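COMMUNIQUÉ DE PRESSE

Drastotano, le 1er juin 2026

La Ville de Drastotano modifie les règles de conservation des enregistrements de sa police municipale

Le conseil municipal de Drastotano a adopté la délibération portant révision du règlement relatif aux enregistrements audiovisuels réalisés par les agents de la police municipale au cours de leurs interventions. Le texte fixe une durée unique de conservation, redéfinit les habilitations d'accès et instaure un contrôle externe des journaux de consultation. Il s'applique à l'ensemble du service, soit 95 agents répartis sur 3 postes.

Le règlement précédent laissait à chaque chef de poste le soin d'apprécier la durée de conservation des fichiers non rattachés à une procédure. L'audit interne dirigé par Hanna Czerwiński, inspectrice des services municipaux, a relevé 169 fichiers dont la date de suppression n'avait pas été renseignée. Aucun n'était lié à une enquête en cours. Le rapport d'audit a été transmis au maire et au délégué à la protection des données.

Principales dispositions

Durée de conservation : un mois à compter de l'enregistrement, sauf réquisition judiciaire ou procédure administrative ou disciplinaire. L'effacement est automatique à l'échéance.

Accès : la consultation est réservée aux personnels nommément habilités par arrêté. Toute extraction donne lieu à un numéro d'ordre, à l'indication du motif et à la signature du responsable de service. 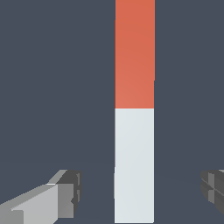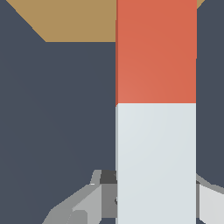
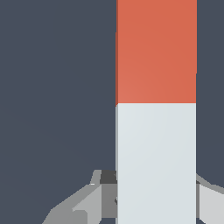

Traçabilité : les journaux de consultation sont conservés séparément des fichiers et ne peuvent être modifiés par les utilisateurs du système. Un relevé trimestriel est adressé à l'inspection des services.

Droit d'accès des personnes filmées : les demandes sont reçues par écrit à l'hôtel de ville. Une réponse motivée est apportée dans le délai légal. Les passages faisant apparaître des tiers sont occultés avant communication.

Mise en œuvre

La migration des fichiers vers le nouveau serveur d'archivage a été confiée à la société Brukex, titulaire du marché à l'issue d'une procédure adaptée. Le contrôle externe des journaux sera assuré par le cabinet Szulc. Les deux prestataires sont soumis à une clause de confidentialité et n'ont pas accès au contenu des enregistrements.

Chaque agent suivra une formation à l'utilisation du dispositif et aux obligations de déclenchement. Les sessions débuteront en septembre.

« Le règlement antérieur ne désignait pas de responsable de l'effacement. Ce point est corrigé à l'article 4 », a déclaré Zdzisław Kaczorowski, directeur de la police municipale.

Grażyna Kalinowski, adjointe déléguée à la tranquillité publique, présentera un premier bilan d'application devant le conseil municipal à l'issue de la première année. Ce bilan comportera le nombre d'extractions, leurs motifs et les suites données aux demandes d'accès.

Le texte intégral de la délibération est consultable à l'accueil de l'hôtel de ville.

Contact presse : Chrysoula Galanis, service communication, Ville de Drastotano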